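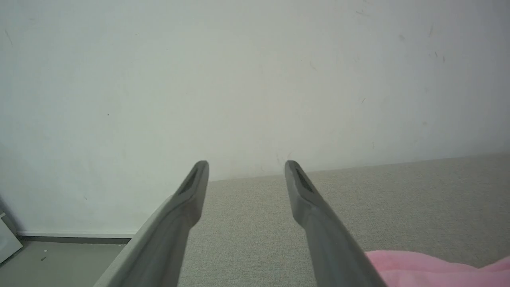 Last updated: May
2 min read

Praltach load-in check, Hatus supporting Niltuta. Cap 300, 281 presold.

Stage
- Riser legs locked. OK, back left one stiff, needs oil
- Mains power. Two trips at soundcheck, both off the bass amp. Moved it to its own circiut, fine since
- Cables taped. Done except drum side. DO BEFORE DOORS
- Lehner cab on stage right: strap it. Wobbles.

Room
- Fire exits clear. Merch table was blocking the side one, moved
- Extinguishers: tags in date
- Exit sign over bar flickers, told the venue
- Barrier bolts tight. One missing, replaced

Sound
- 32 channel snake ok, ch 9 crackles, dont use
- Earplugs at door, low. Get more

Doors 7:30. Recheck tape and side exit at changeover, sign sheet, leave it at the desk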